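The weak point in most small-site waste handling is the liner change. Bins get specified, carts get specified, and the 30 seconds in which a full bag leaves one container and reaches the next stage is left to whoever is standing nearest. Costel Nikolaidis, who runs building services at the Gisuvthorpe exhibition hall, has spent most of a year on those 30 seconds.

His hall produces 80 full bags on an ordinary event day and 170 on a breakdown day. The bags are black drawstring liners, supplied by Softić, and they go into round plastic bins set on tile. When the program began in October, the bags were carried one at a time to the loading door. They are now tied at a collection point, held there in a group, and moved by cart.

The first step is to free the rim. A liner folded over the lip of a bin holds a cuff of plastic on the outside, and the cuff has to come up evenly before the drawstring is touched. Pulling from one side tilts the load and drags the opposite edge down into the bin.

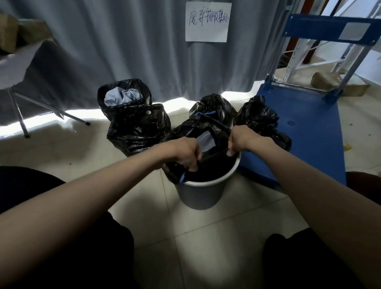 Both hands on the liner, with the blue drawstring hanging below the left hand.

Air is the second problem. A liner closed too early traps a pocket above the waste, and the bag takes up more of the cart deck than its contents justify. Nikolaidis has his staff gather the plastic loosely, press the neck down with a flat hand, and only then draw the string. Pressing on the body of the bag is not permitted, as there may be broken glass in it.

The third step is the closure. Leltetti, the contractor that trains his crews, teaches two versions. In the first, the drawstring is pulled tight and knotted on itself. In the second, the neck is twisted, and the string is passed around the twist before knotting. The second takes longer and uses more of the neck, so it requires a bag filled no higher than the bin rim. Overfilled bags get the first version and are placed on top of the load.

Ankica Hodžić teaches the course and prefers the twist. "The string was designed to close the bag," she says. "People then use it as a handle, and the hem tears. With a twisted neck you have something to hold." In her trial at the hall, 100 bags were closed each way and carried to the loading door. The twisted group had four failures. She did not publish the figure for the other group, which included a batch of liners stored next to a heater.

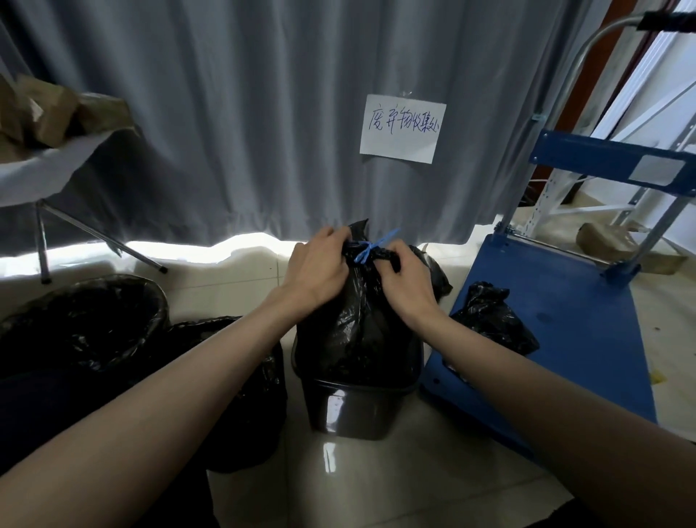
Placement matters as much as closure. Tied bags should stand close together and within reach of the cart, with the handle side left open so that it can be moved off without shifting anything. The Otus cart used at Gisuvthorpe is a flatbed with a deck 67 centimeters long. Heavy bags go over the fixed wheels, light ones toward the handle. A bag that leaks goes into a second liner before it is loaded - the deck is washed once per shift, at 4 p.m., and a spill at noon will be tracked across the floor until then.

Relining is done immediately. The new bag is opened fully, pushed to the base of the bin, and cuffed over the rim with the string on the outside. Spare liners are kept on a hook by the loading door, 12 to a roll.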